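Stiltgate buys the simulation first, arms to follow

Stiltgate, the stockyard and cut-to-length shop, has approved a budget for two robotic arms and will spend the first part of it on no arms at all. The opening purchase is a software license from Devetti, under which the shop's future machines will practice picking things up inside a computer until somebody is satisfied that they can.

The decision ends a planning round that began with a request for a new forklift. The forklift did not make the final list. It has been moved to next year's wish list, where it joins the roof repair and the second coffee machine.

Under the plan, the simulated trial runs through June. Devetti supplies the virtual workspace and Pillai, the integrator, writes the tasks: reach down, close on a small part, lift it, put it somewhere useful. Each task will be attempted 500 times with the lighting and the tabletop changed between tries, on the theory that a machine that panics at a new table is a poor investment in a building full of them.

Pillai has asked for 200 clean picks in a row before it will recommend a hardware order. The shop floor considers this strict, and has pointed out that the same standard has never been applied to the shop floor.

The money side took longer than the technical side. Purchasing wanted to lease, accounts wanted to own, and a compromise was reached in which the license is leased, the arms will be owned and the grippers are listed under "consumables" with the gloves and the tape. A line for spare fingers was cut, restored and cut again. It was back in the version that got signed.

A rival bid from Nullstead offered to skip simulation and deliver hardware right away, with training done on site during working hours. It was cheaper on paper. The paper did not include the working hours.

Early renders have gone around the office, where the main topic of debate has been the tabletop, a patchwork of orange and brown planks that no one at Stiltgate would admit to ordering. The black arm hangs its gripper over a small blue-gray block, with racks of pipe and lumber behind it.
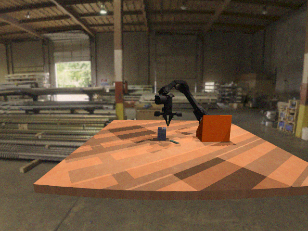 What happens next

If the trial meets Pillai's mark, the order for both arms goes out at the end of the summer. If it falls short, the license can be extended by two months at the same rate, and the floor space set aside for the arms will go on holding pallets, a job it has done without a software update for as long as anyone can remember.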